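To: textile-collections list
From: Linen and Costume Store, Hescombe Hall
Date: 4 May 2023
Subject: Re: Sorting of mixed garments before folding

Dear colleagues,

The Penry branch wrote to this list last week with several questions on the sorting procedure. The relevant part of that message is quoted first, and our reply follows it.

> We have been working from the sorting sheet circulated in January and
> have found it clear as far as plain items are concerned. Our difficulty
> is with mixed heaps. The loan returns reach us in sacks, and when a
> sack is emptied the dark garments, the printed scarves and the large
> striped cloths are all wound together. The sheet says to "separate by
> type, then by color." Staff here have read this in two different ways.
> Some take the top item first, whatever it is. Others look for the
> dark items and draw those out before touching anything else.
>
> We would also like to know whether slippery fabrics should be folded
> at the same table as the cotton pieces, and whether an item found
> inside another item is to be recorded separately on the return slip.
>
> Lastly, the sheet gives no limit on the size of a heap. We had one of
> 54 pieces on the table last month and it took most of the morning.
>
> With thanks,
> Penry Branch, Loans Desk

We are grateful to Penry for setting these points out so fully. The January sheet was prepared for the Hescombe store, where returns generally arrive already bundled by type, and the wording was not tested against mixed sacks. The following guidance should be read together with the sheet until a revised version is issued.

1. Order of sorting

The dark garments should be drawn out first. Black and navy items shed lint onto lighter cloth, and they are also the hardest to inspect when they are bunched up. A dark garment should be taken by one edge, lifted until the folds open, and laid to the left of the working surface. It should not be pulled sharply from beneath other items. Where a lighter cloth is lying across it, the lighter cloth is to be moved aside before the garment is lifted.

Bright and multicolored cloths should be kept to the right and left in a loose heap until the dark items have been cleared. It is not necessary to straighten them at this stage. The phrase "by type, then by color" will be replaced in the revised sheet, and branches may strike it out now.

2. Items found inside other items

Every sleeve, pocket and large fold is to be opened before the garment is folded. Small scarves and handkerchiefs travel inside larger pieces very easily, and our own count at Hescombe in January was short by 2 scarves, both of which were later found inside folded black shirts on the shelf. An item found in this way is to be entered on its own line of the return slip, with the letter F beside it. It does not need a separate slip.

3. Slippery and printed fabrics

Satin-type scarves and other glossy prints should be folded last, and on a cotton cloth laid flat for the purpose. They slide on a smooth surface and will not hold a crease while they are being squared. They may be folded at the same table as the cotton pieces provided that the table has been cleared. Rolling is acceptable for anything that will not stay folded. Please do not use pins or clips on printed scarves.

4. Large striped cloths

The rainbow-striped cloths are display items and should be folded along the stripe, with the edges matched, then in half and in half again. Where a striped cloth has become wrapped up with a plain one, the two should be spread out together and separated flat. Lime green pieces are to be stored with the display cloths and not with the costume stock. Several branches have asked about this, and the label on shelf C will be corrected.

5. Size of heap

No more than 30 pieces should be put out at one time. A sack holding more than this should be emptied in parts, with the remainder left closed beneath the table. The Cornimness branch has followed this limit for its last 200 returned pieces and reports that the slips have been easier to reconcile.

6. Floor-level sorting

Some branches do not have a large enough table and sort on the floor. This is permitted if the surface is smooth, pale in color, and swept beforehand. A pale surface helps with dark garments in particular, as loose threads and dropped items show up readily against it. Baskets should be kept off the sorting surface until folding is complete.

The Ikovdale labels (the woven type, sewn at the neck or hem) are to remain in place on all garments. A loose label should be put in an envelope with the slip and sent to Hescombe for resewing. Branches are asked not to attempt the repair with iron-on tape.
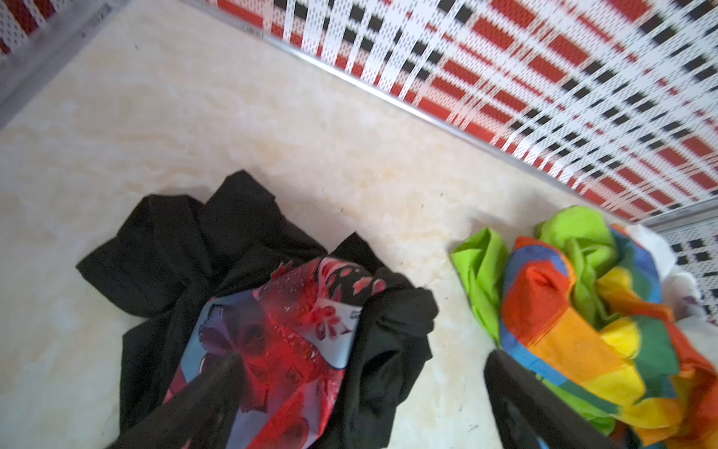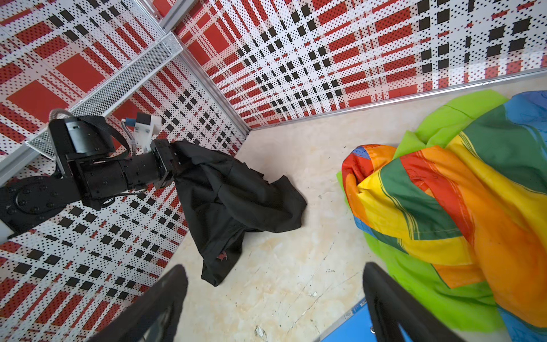
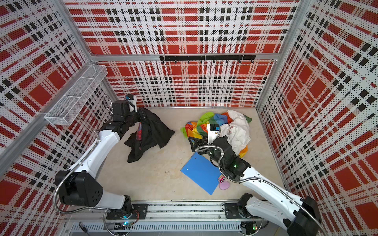 Sorting mixed cloth: black fabric and other pieces, unfolded.

Comments on the above may be sent to the list or directly to the store. Requests for printed copies of the revised sheet should state the number required and the branch address. The January sheet need not be returned.

Yours faithfully,

Linen and Costume Store
Hescombe Hall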